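**Small parts storage for a back room, yellow shelving vs. bins on the floor**

**tallowbird**

OK so I posted back in March about taking over the little stock room behind our shop and several of you told me to get everything off the floor before I bought one more thing. I half listened. I got the shelving (yellow, it was the only color Burkcombe had in the depth I wanted, and I've grown to love it) and then I ran out of steam, so now I have shelves AND stuff on the floor.

What I'm storing: spares and trim parts, mostly for scooters and the small delivery carts we look after. Little black cubes, caps, discs, a few body panels, and a never-ending stream of brown cardboard boxes that come in wrapped in plastic. The room is 14 feet long and pretty narrow. Carpet on the floor, gray with streaks, came with the place and I'm not allowed to pull it up.

The part I'm happy with is the small stuff on the top surface. Everything sits out in the open where I can grab it, and I don't have to dig.
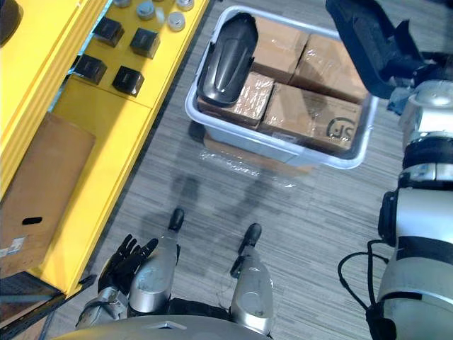 My trouble is everything that's bigger than a fist. Boxes arrive, I drop them in a plastic bin, and then something long or curved gets laid on top of them because it doesn't fit anywhere, and then I can't get at the boxes without moving the long thing. Repeat forever. Do I get more bins? Taller shelves? Give up and hang things on the wall? My budget is small but not zero.

---

**quillback_9**

More bins is how you end up with more bins. Ask me how I know.

I'd deal with the curved panel first. Glossy black plastic sitting on top of shrink wrapped boxes is going to get scuffed the first time you're in a hurry. Put a couple of padded hooks up high and hang it. Doesn't need to be fancy, I wrapped mine in old pipe insulation.

---

**marrowfat**

I'm going to disagree with quillback a little. Hooks are great if you have wall. In a narrow room the wall is usually where the shelving goes, and then your panels stick out into the only walkway you've got and you catch them with your hip every single day. I did that for two years!

What worked for me was standing panels upright in a tall bin with a towel in the bottom. Takes up one square foot. You can flip through them like records.

---

**quillback_9**

Upright is fine for flat ones. Curved ones lean on each other and rub. But sure, with a towel between each it'd be OK.

---

**oddsock_harbor**

Unwrap your boxes. I know it's a pain, but that clear film is slippery, so nothing stacks on top of it, and the shine makes labels a nightmare to read under a bright light. I strip everything at the door now and the film goes straight into a sack. I see a crumpled piece down in front of the bin already, and that stuff on carpet is a great way to end up on your backside.

---

**tallowbird**

Ha, fair. There's always a bit of that film floating around the floor in there, I swear it multiplies.

I've been leaving the wrap on because some boxes sit for months and I figured it kept the dust out. Is that silly? The shop is on a main road and it's DUSTY.

---

**oddsock_harbor**

Not silly, but a lid would do the same job for the whole bin at once. Does your bin have one? Your plastic looks like the translucent white kind and those usually come with lids you can buy separately.

---

**tallowbird**

It had one. I couldn't tell you where it is. Possibly under something.

---

**fennimore_lane**

Lurker, coming out for this one because I care a lot about shelf surfaces (I know, I know).

Please put an edge on that top shelf. Round caps and discs roll. You've got them standing right by each other in silver and white and pale gray and one good bump of the upright sends the lot of them down behind the unit. A strip of wood trim along the front and back is all it takes. Or a shallow tray per type. I use the Ilance trays, the low ones, and when I need a thing I take the whole tray to the bench and then bring it back.

I like the cubes laid out in rows though. If there's a gap you know you've used one.

---

**marrowfat**

Seconding trays. Not seconding the brand, mine cracked. Baking sheets from the thrift store are tougher and cost next to nothing.

---

**fennimore_lane**

Baking sheets rattle! I'd lose my mind.

---

**marrowfat**

Shelf liner. Thank me later.

---

**pondweed_pat**

What's going on with the sheet of cardboard, the one with the hand hole? If that's saved "in case," I'd flatten it properly and use it as a divider, or let it go. I used to keep every piece of cardboard that looked useful. I had enough to build a second house.

Also your lower shelf looks dark. I'd bet money you don't use it, because you can't see what's on it. Stick-on battery lights changed my life down there. Put your boxes on that shelf, facing out, and the bin can go away completely.

---

**tallowbird**

Pat, you got me. I use the lower shelf for things I'm annoyed at.

The light idea is great and I feel dumb for not thinking of it. Boxes on the lower shelf would mean bending down for every one, but they're not things I touch daily, so that's fine. The cardboard is going to be a divider, decision made.

---

**quillback_9**

Check the weight before you load up the bottom. I have a similar unit from Prarkora and the sticker said 700 pounds for the whole thing, spread evenly, and I promise you nobody in my shop has ever spread anything evenly.

---

**tallowbird**

Mine's nowhere near that, it's plastic trim and light boxes. But I'll look for the sticker.

Plan for now: edge strip on the top shelf, lights underneath, boxes unwrapped and moved down, bin gets the towel and stands in for the tall one until I find something deeper. If the curved part won't stay up in it I'll try quillback's hooks over the door, where my hip can't reach. I've got 3 free evenings before the next delivery shows up, so I'd better get going.

---

**oddsock_harbor**

Post it when it's done. And find the lid!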